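Robot Hardware Lab, Unit 6: Comparing Grippers Without Fooling Yourself
Course handout, revised March 12, 2023. Instructor: Haiyan Zou 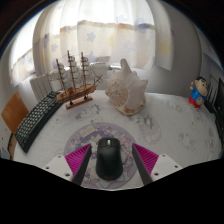 Fig. 6.1. Ribbed fingers open on either side of a computer mouse, seen from the camera on the hand-held tool.

Read this before the lab session and bring it with you. The first half covers what a gripper comparison can and can't tell you. The second half is the procedure and what you hand in. Valentin Grabner runs the bench hours and will send you home if you haven't read the second half.

6.1 Why this unit is grumpy

Every gripper on the market picks things up in its own video. Last term we read three product pages in class and none of them said how many tries were thrown away before the one that got filmed. Keep that in mind when you read a success rate, including the ones from your own group.

The two finger sets you will compare are the soft ribbed ones in Fig. 6.1 and the hard flat jaws from the Wenden kit. The common belief is that soft wins on odd shapes and hard wins on precision. It may be true. I have seen it repeated far more often than I have seen it tested, and when students test it the gap is usually smaller than they expected, or it belongs to something else they changed on the same day.

6.2 What a ribbed finger does

A finger of this type has a front face, a back face and thin ribs between them. Push on the front face and the ribs let the whole thing bend so that the face partly wraps around the object. You get more contact area for the same motor force. The idea is sound and it is old.

What you give up is knowledge of where the fingertip is. With a rigid jaw, the motor position tells you the opening width. With a bending finger, the motor position tells you where the base of the finger is, and the tip could be anywhere within the bend. If your controller decides "object held" from width alone, it will be wrong more often with the soft set. Several groups last year reported this as the soft gripper failing. It was their threshold.

The contact strip matters as much as the ribs, maybe more. In Fig. 6.1 it is the dark grey lining on the inner side of each finger. If one set has a lining and the other has bare plastic, you are comparing linings. Groups that swap fingers and leave the lining question alone will lose marks for it.

6.3 Why a mouse

A computer mouse is a decent test object and a slightly unfair one. The sides of this one narrow a little and the rear is rounded, so there are good places and bad places to grab it, and they are close together. The shell is smooth and matte. It is also wide and low, which means the fingers have to come down near the table before they can close on anything worth holding.

Things to think about before you start:

Which way is the mouse pointing? In the figure the button end faces away from the tool. A grasp across the middle from there is about the kindest one you can ask for. Turn the mouse a quarter of the way around and try the same motion. If your success rate survives, you have learned something.

What is under it? A mouse on a pad and a mouse on a bare tabletop are two different tests. A soft pad may give a little when the fingertips touch down. A table won't. Write down which you used.

How much room is there on each side? Look at the gap between each strip and the mouse body in the figure. Small errors in placement are forgiven when the opening is generous. The Wenden jaws open to a different width, so the same placement error costs more with one set than the other. Report both openings.

6.4 The camera

You will be using the camera on the tool for all trials. It has a wide lens, and it bends space. Both fingers are in view for the whole approach, which is helpful, and objects near the sides come out stretched, which isn't. Don't measure distances from the picture with a ruler. People do this every year.

A wide view also takes in plenty besides the target. In Fig. 6.1 you get a keyboard, a model ship, a large spiny seashell and a small cartoon figurine, with a bright curtain behind. I like a full table for this unit. Plain gray backdrops make every vision system look clever. If your detector finds the mouse only against a clean background, your report should say so in the first paragraph and not on the last page.

Two specific worries. First, the pad under the mouse has a busy print, and a detector that looks for edges will find plenty of them there. Second, the curtain is backlit by daylight. Auto exposure reacts to the bright part, and a black mouse is the sort of thing that loses detail when it does. Myrto Karamanlidis ran the same detector with exposure locked and unlocked last May and got two quite different tables of results. Her notes are in the course folder. Lock your exposure, or run both and show both.

6.5 Numbers, and how few of them you have

Each group does 100 trials per finger set. That sounds like a lot at the bench and very little at the writing desk. Suppose the soft set succeeds 91 times and the hard set 86. Most of you will want to write that soft is better. With samples this size, a difference of five could easily be luck. Work out the interval for each rate and see how far they overlap before you pick a verb.

For scale: the Orent data we use in Unit 8 has some 2,000 grasps in it, and I still don't trust the smaller rows. One of its objects has 53 grasps and a perfect score. Ask yourself who chose the object.

Decide what counts as a success before the first trial. Our default is: lifted clear of the surface, held for a count of five, set down without dropping. If the mouse slips but stays in the fingers, that is a success with a note. If it was nudged before being gripped, same thing. You may use another rule, but you may not invent it after seeing the results. Charalambos Kourkoulas has a stack of old reports where the rule changed halfway through and he will show them to you if you ask.

6.6 Procedure

1. Fit the first finger set. Check that both fingers sit flush on their mounting plates. A finger mounted at a slight angle behaves like a different product.
2. Record the full opening width and the lining material, if any.
3. Lock exposure. Save one still before you begin.
4. Write your success rule at the top of the log sheet and have Valentin initial it.
5. Place the object using the orientation list, which has been shuffled for you. Don't reorder it to save time.
6. Run 50 trials, then swap finger sets and run 50. Then repeat both blocks. Doing all of one set first means that whoever is holding the tool gets better at the job, and the second set gets the credit.
7. Trade operators between blocks. The tool is hand-held, so the person is part of the apparatus.
8. Log every trial, including the ones where you bumped the table or sneezed. Mark them. Don't delete them.

6.7 What to hand in

One report per group, four pages at most. It needs the log sheet, the stills, both rates with intervals, and a paragraph titled "Other explanations" listing anything besides the fingers that could have caused your result. That paragraph carries a third of the marks. "Human error" alone earns nothing there; say which human and what error.

If you find no clear difference, write that. Two of the best reports we have had found none. The weakest one had a very clear winner and had used two different objects.

6.8 Reading

Rafail Ververidis, bench notes on finger linings, course folder. Short, blunt, and the source of most of section 6.2.

The Gebreyes gripper brochure, also in the folder. Read it with a pencil. Circle each number and write next to it what you would need to know before believing it. Bring your copy to class.

The Sondberg controller manual, chapter on force limits. Dull but accurate. Skip the chapter on applications.

Questions about bench times go to Valentin. Questions about statistics go to me, preferably before you have run the trials.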